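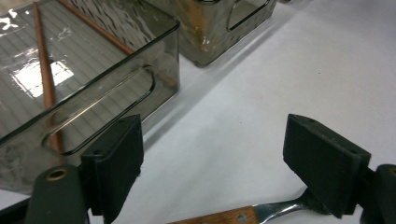 Why Can We See Through Some Things?

Look at a window. You see the street, the trees, maybe a cat on a wall. Now look at the wall next to the window. You see only the wall. Both are solid, and both stop the wind. Why does light go through one and not the other?

To understand this, we must first think about light. Light travels in straight lines, and it is very fast. When it meets a thing, a few different events can happen. It can go through. It can jump back, like a ball from the floor. Or the thing can swallow it, and then the light turns into a little warmth. Most things do a mix of all of these.

Three words to learn

Transparent means that light passes through in straight lines, so you see clearly what is behind. Clean water in a glass is transparent.

Translucent means that light passes through, but some of it is lost or is sent in new directions. Wax paper is like this. You can see that a lamp is behind it, but you can not read a book through it. Some people also use this word for dark, smoky plastic. A smoky plastic box lets you see the things inside, only darker, like in the evening.

Opaque means that no light passes. Wood, stone and your shoe are opaque. (If your shoe is not opaque, you need a new shoe!)

Where does the color come from?

The light of the sun looks white, but it is made of many colors together. Red glass lets the red light pass and swallows most of the others. Gray glass swallows a part of every color, so things behind it look darker, but a red apple still looks quite red. Sunglasses often work in this way.

Why do shiny things have white spots?

Glass and smooth plastic let light in, but they also send a small part of it back. If there is a bright window in the room, you may see a little copy of the window on the surface. Move your head, and the copy moves too. It is not painted there -- it is light that comes to your eye from the window, with one stop on the way.

Try it at home

My students in the Monday class like this test very much. You need a flashlight, a dark room and about nine small things from your home: a plastic cup, a sock, a leaf, a sheet of paper, whatever you find. Ask an adult before you take something made of glass.

Before you turn on the flashlight, guess for each thing: transparent, translucent or opaque? Write your guess. Then hold the thing in front of the light and look at the wall behind it. An opaque thing makes a dark shadow. A translucent thing makes a soft, weak one.

Now put 2 drops of cooking oil on the sheet of paper and wait a moment. Hold it to the light again. What has changed at the oily place? Air between the paper fibers was sending the light in all directions, and the oil has filled these small spaces.

Written by Ye-seo Kong for the Hiremik children's science pages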